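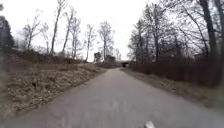

Asphalt path toward the underpass, with the grass embankment on the left.

About Cemlow Path Services

Cemlow inspects and maintains paved paths, verges and embankments for towns, campuses and housing associations. The company was founded in 2000 and operates from one yard on Agbayani Road. We have a staff of 22, including field crews, two drainage technicians and a small drafting office.

Our work covers surface patching, edge repair, brush clearing, mowing and culvert cleaning. Snow removal is not offered. Surface condition is recorded by section, and each section is graded for cracking, edge loss and standing water. Grades are entered in the Zernico register, which clients can view at any time. 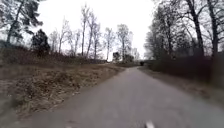 Path edge and embankment in dead grass, brush line at rear.

Embankments are walked when the grass is down and the trees are bare. Bare soil, slumping and blocked ditches are easier to locate in that condition. Mowing plans for the following season are issued in November.

Cemlow took over the Drukelel maintenance contract on September 30, 2022. It added 31 path sections to the register.

Rowena Buenaventura is operations manager and the contact for new contracts. Requests for a site visit should state the path length, surface type and any known drainage faults.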